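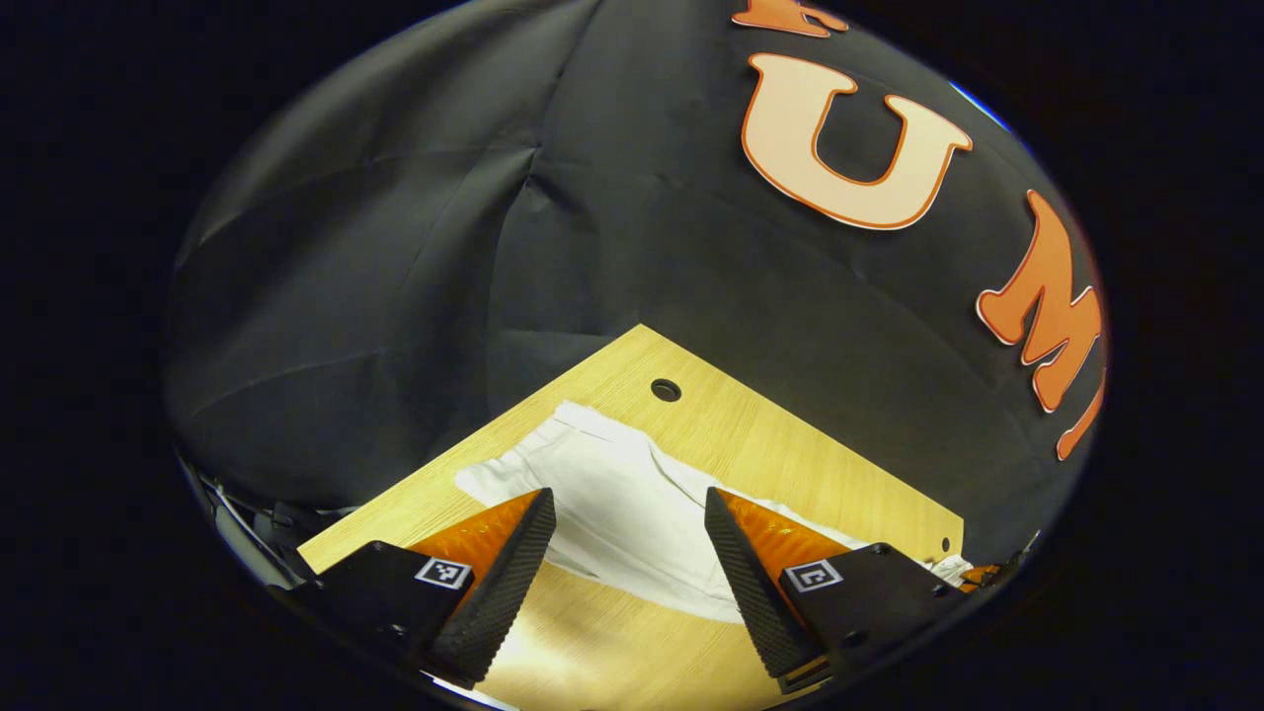 Last updated: March

How to do a Big Sit (and raise a little money while you're at it)

A Big Sit is the laziest kind of birding and I mean that as high praise. You pick a circle, you stay in it, and you write down every species you see or hear from inside it. I've run one at the Tredden marsh overlook six years now, and people keep emailing me to ask how it works, so I'm finally typing it up.

First, pick your spot. You want two or three habitats in view. Ours has open water on one side, cattails in front and a scrubby tree line behind, and the tree line is where most of the surprises come from. Go scout it at the same hour you plan to start, because a spot that looks great at noon can have the sun right in your eyes at 7 a.m. (ask me how I know).

Mark the circle with rope or flour. Ours is 17 feet across, which fits five chairs, two scopes and Jianhua Dai's enormous cooler. If you spot something from outside the circle, it doesn't go on the list until somebody inside gets it too. You can walk out to get a better look at a bird you already saw from inside, but anything new you find out there has to wait until you're back.

Next, pledges. Start asking a month ahead! People can pledge per species or just give a flat amount, and I'd offer both. Per species is more fun, but some folks like to know what they're in for. Shufen Zou keeps our pledge sheet and she writes down a phone number for every single one, and that's why we collect nearly all of it. Last spring we brought in $1590 for the Millari Creek cleanup. The year before that it was $844, and it rained.

Now the day itself. Get there before dawn for owls and rails. Have one person keep the list, on paper, with the time next to each species. Swap every couple of hours so the list keeper gets to look through a scope too. Middle of the day is slow, so that's when you eat, nap, and watch the sky for hawks. Don't pack up early, though. Our last sit stood at 34 species after lunch and we picked up a nighthawk at dusk that Zhuoran Fang is still talking about.

Bring more layers than you think, a thermos, sunscreen, bug spray and a pencil (pens quit in the cold). A chair with a back is worth carrying.

Afterward, send your pledgers the species list and their total within a week, while they still remember saying yes. I usually do mine on the Thursday after. Add a couple of good stories from the day, people love those.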